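Home Organization Basics, Unit 5: The Charging Drawer
Course handout, Semusham Evening School

Wednesday's session is my favorite of the whole course, and you'll need to bring your own mess for it. Empty the drawer, bag or basket where your chargers live and bring all of it, even the cords you can't name!

We start by spreading everything out on a flat surface. Leave the knots alone for now. You want to see what kinds of things you own before you decide where any of them should go, and a pile of small electrical stuff always holds more kinds than people expect (plugs, cords, charger blocks, power strips, the bathroom gadgets that need topping up).

Loose cords, charger plugs, electric toothbrushes and a light blue power strip, before sorting:

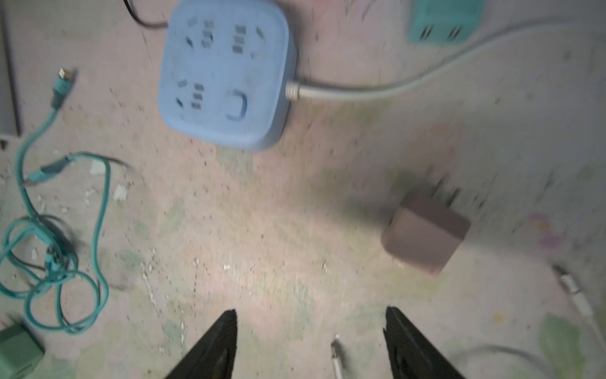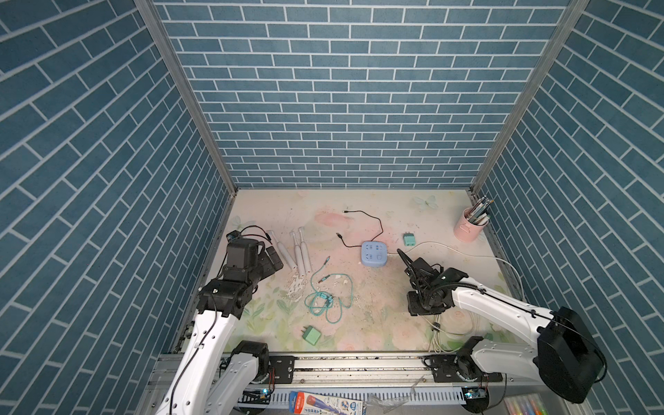
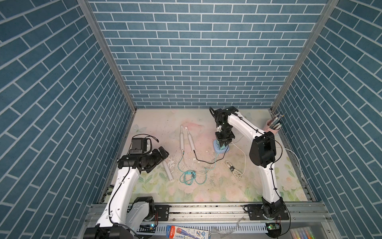
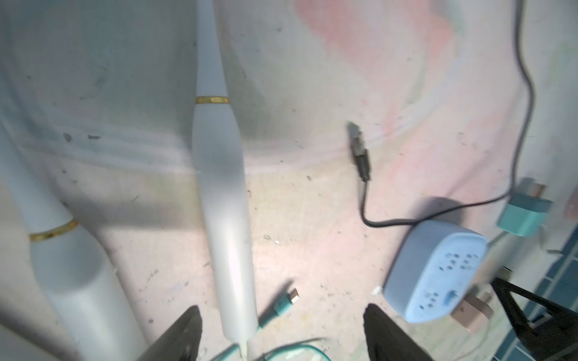
Sort by job first. Cords go in one group, wall plugs in another, and anything with a battery inside goes in a third. Color is a wonderful help if you have it, but look at the connector ends before you trust it. Two cords in the same shade can fit completely different things.

Then untangle. Work from the loose end back toward the middle and never pull on a plug. Coil each cord in loops the width of your hand and fasten it with a fabric tie. Tight coils are hard on the cord near the connector, so keep them generous.

Now the fun part, matching! Pair every device with its charger and label both. I like the Stivuven tags because they take pencil, but masking tape is fine.

Power strips get unplugged and wiped with a dry cloth before they go back into use.

Homework: spend 30 minutes on one charging spot at home. Write down what stays, what moves and any cord left without a partner. Bring 2 of your orphans to Unit 6, where we'll hold a swap table.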